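카페 셀프바 관리 파트타임 모집 (플라크우드점)

핀컴 카페 플라크우드점에서 손님용 셀프바와 과일 볼을 맡아 주실 분을 찾습니다. 음료 제조는 하지 않습니다. 커피 경력이 없어도 지원할 수 있습니다.

플라크우드점은 사무동 1층에 있고 좌석은 645호실 회의 손님까지 함께 씁니다. 오전에는 포장 손님이 대부분이고, 점심 이후에는 앉아서 드시는 손님이 많습니다. 셀프바는 하루 종일 열려 있어서 한 사람이 계속 살펴야 합니다.

하는 일

출근하면 먼저 카운터를 닦습니다. 어둡고 광이 나는 상판이라 물 자국과 손자국이 잘 보입니다. 마른 천으로 한 번 더 닦아야 합니다. 그다음 빨대와 나무 스틱을 컵에 채우고, 양념통을 뒤쪽 가장자리에 맞춰 둡니다.

과일 볼은 흰색 둥근 그릇에 종이를 깔아서 씁니다. 종이는 매일 갈고, 과일을 담기 전에 그릇 안쪽을 닦아 주세요. 바나나는 껍질에 갈색 점이 많아지면 따로 골라냅니다. 골라낸 바나나는 버리지 않고 주방으로 보내서 바나나빵 반죽에 씁니다.
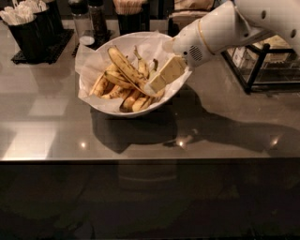 주방으로 보낼 때는 무게를 재서 클리켁스 재고표에 적습니다. 바나나빵 한 판에 껍질 벗긴 바나나 390그램이 들어가니, 모자라면 냉동해 둔 것을 꺼내 채우면 됩니다. 입력 방법은 첫날 알려 드립니다. 반죽과 굽기는 주방 직원이 하고, 셀프바 담당은 껍질을 벗겨 통에 담는 데까지만 합니다.

오후에는 소모품 수량을 확인하고 헬비히에 주문을 넣습니다. 주문 마감은 오후 3시입니다. 마감 시간을 넘기면 다음 날 물건이 들어오지 않으니 이 부분은 꼭 지켜 주셔야 합니다.

근무 조건

근무 시간은 오전 8시부터 오후 4시까지이며 휴게 시간 1시간이 포함됩니다. 주 4일 근무이고 요일은 면접 때 정합니다. 첫 2주는 기존 근무자와 같이 일하며 이 기간에도 급여는 똑같이 지급합니다. 시급은 면접에서 안내합니다. 점심 식사와 앞치마를 제공합니다. 신발은 미끄럽지 않은 것으로 각자 준비해 주세요.

이런 분이면 좋겠습니다

서서 일하는 데 무리가 없는 분, 식품을 만질 때 손 씻기를 거르지 않는 분을 원합니다. 보건증이 필요하며, 아직 없으면 합격 후에 발급받아도 됩니다. 과일 알레르기가 있으면 지원할 때 적어 주세요. 잘 익은 과일을 매일 만지는 자리입니다.

과일을 고르는 기준은 어렵지 않습니다. 점이 조금 있는 것은 그대로 두고, 껍질이 터졌거나 속이 드러난 것은 바로 뺍니다. 애매한 것은 주방에 물어보면 됩니다. 반죽에 넣을 버터는 주방에서 따로 계량합니다.

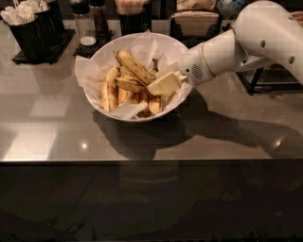 마를레네 오스터만은 이 자리에서 일을 시작할 때 바나나 고르는 일보다 주문 마감 시간을 맞추는 일이 더 어려웠다고 합니다. 점심 손님이 빠지고 나면 금방 3시가 되니, 수량은 오전에 미리 한 번 세어 두는 편이 낫다고 했습니다. 종이도 넉넉하게 잘라 두면 오후에 볼을 다시 채울 때 편하다고 합니다.

지원 방법

이름, 연락처, 근무 가능한 요일, 시작할 수 있는 날짜를 적어서 매장 카운터에 내거나 핀컴 채용 페이지에 올려 주세요. 공고 번호는 2,521번입니다. 자유 양식이며 사진은 붙이지 않아도 됩니다.

접수 마감은 2024년 9월 24일입니다. 서류를 본 뒤 면접 보실 분께 문자로 연락드립니다. 면접은 매장에서 30분 정도 진행하고, 끝나고 셀프바를 잠깐 둘러보게 됩니다.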